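Nudavach Colour and Fabric Notes
Data card, version 2

Summary
Nudavach is a set of short text notes on clothing, shoes and homewares, written by buyers at Heltard and Kostlow. It holds 1,000 notes in 29 product groups. Each note gives the colour, fabric and season of one item in plain words.

Fields
item_group, colour_name, colour_family, fabric, season, note. Prices were dropped in this version – they went out of date too quickly to be any use.

How the notes were made
Buyers wrote freely, with a limit of 100 words. Dinesh Vashisht then matched each colour name to one of 20 colour families. Names such as "oyster" and "bone" could go to grey or cream, and the first buyer's choice was kept.
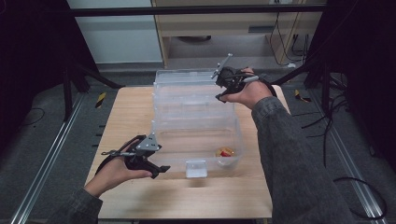

Spelling was changed to Australian usage throughout, so jewellery and grey, and the older Chaudhry notes were brought into line with the rest. Brand names were left alone.

Known problems
Winter coats are over-represented. Menswear is thin, and sandals have no fabric entry at all. Two groups, scarves and wraps, overlap and may be merged in December.

Contact
Fahad Sandhu looks after corrections. Please quote the item group and the full note.

Last updated September 30, 2021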